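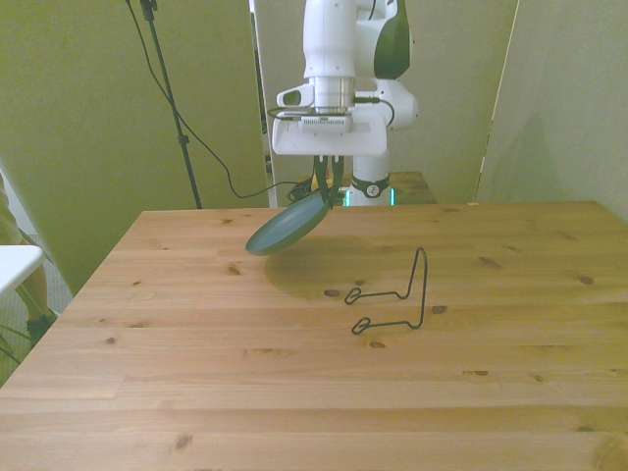 Fig. 6. Pan held by the handle, with the wire pan stand on the table.

Section 6: Teaching the pan task

This section covers the pan pick-and-place routine in the Brastero tabletop package. Finish the arm mounting and gripper calibration in the earlier sections before you start. The routine uses the wire pan stand and one frying pan. Other cookware can be taught the same way, but each piece needs its own saved grip.

Before you begin

Clear the main table of everything except the pan and the stand. Keep cables off the main table. Check that the wrist camera cable has enough slack for the wrist to turn all the way in both directions.

CAUTION: Keep hands and loose clothing away from the arm while it is powered. Use an empty, cool pan for all teaching runs.

Placing the stand

1. Set the stand on the table with its long wires flat and the looped feet toward the front edge.
2. Leave at least 200 mm between the stand and the nearest table edge.
3. Open the Derside control panel and choose Fixtures, then Pan Stand.
4. Jog the gripper over the upright part of the stand and press Save Point.

Note: The stand is light and can slide if it is bumped. If it moves, repeat step 4. The program does not correct the position on its own.

Teaching the grip

5. Lay the pan on the table with the handle pointing toward the arm.
6. Jog the open gripper down until the fingers are on either side of the handle, near its end.
7. Press Close. The fingers stop when they meet resistance.
8. Raise the arm slowly and watch the handle. A pan gripped by the handle will hang at an angle – this is normal. It should not turn or slip between the fingers.
9. If the handle slips, lower the pan to the table, open the gripper and raise the grip force by one step. Repeat from step 6.
10. Press Save Grip and enter a name.

CAUTION: Do not press Open while the pan is in the air. The gripper releases at once and the pan will drop.

Teaching the placement

11. With the pan held well above the table, jog the arm until the pan is clear of the stand on all sides.
12. Turn the wrist to line the pan up with the stand, then lower in small steps.
13. When the stand is carrying the pan, press Open and back the fingers away along the handle.
14. Press Save Path.

Run the saved path at low speed before using it at full speed. If the panel shows code 302, the path passes too close to a saved fixture. Add a higher point between the grip and the stand and save again. Code 586 means the wrist camera has lost its connection – stop the arm and reseat the cable at both ends.

Replacement stands and finger pads are listed in the parts section under Brennan accessories.

Revised 02/04/2026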